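News > Town > Coat swap returns to Stostilton

The winter coat swap is back on Sunday at the old Ledesma Hall in Stostilton, and I for one have been looking forward to it since about the day the last one finished! Doors open at 2, bring a coat, take a coat, and if you haven't got one to bring you can come in anyway and have a look through the rails.

Last year 256 coats changed hands in a single afternoon (I had no idea there were that many spare ones in the town), and Ivone Assunção, who started the whole thing from her front room, is hoping to beat that. Children's sizes always go first, so if you've got anything for ages two to 14 sitting at the back of the wardrobe, please dig it out.
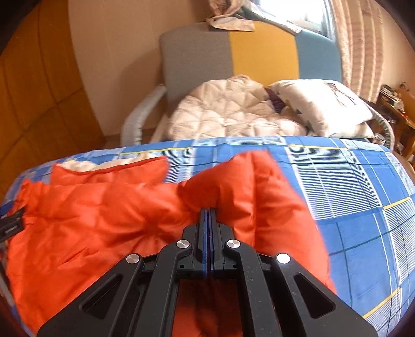
Photo: Heloísa Meireles

Padded jackets are very welcome too. They're the ones people ask me for, along with anything that has a proper hood, and they do take up a daft amount of room at home once the weather warms up. Do check the pockets before you hand things over - I once gave away a parka with my spare house key in it, and had to go chasing down Isley Road after a very patient man on a bike.

Coats should be clean, with zips that work. If a zip has gone, Ismael Batista will be at the mending table by the stage all afternoon and he'll take a look at it while you have a cup of tea. He can't promise to fix everything, and he'd like me to say that leather is beyond him.

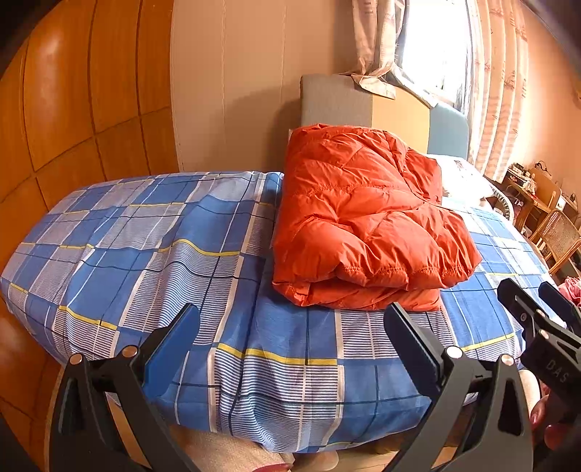 Anyone who can't get to the hall on the day can drop coats at the Zustum café any morning this week, up until noon on Saturday. Just leave them with whoever's behind the counter, folded and in a bag, with the size on a bit of paper.

Whatever is left over goes to the night shelter. Entry is free, though there'll be a bucket for the hall roof, which still needs £4000 before the worst of the winter. Parking is a bit tight, so walk if you can - and wear something you don't mind swapping.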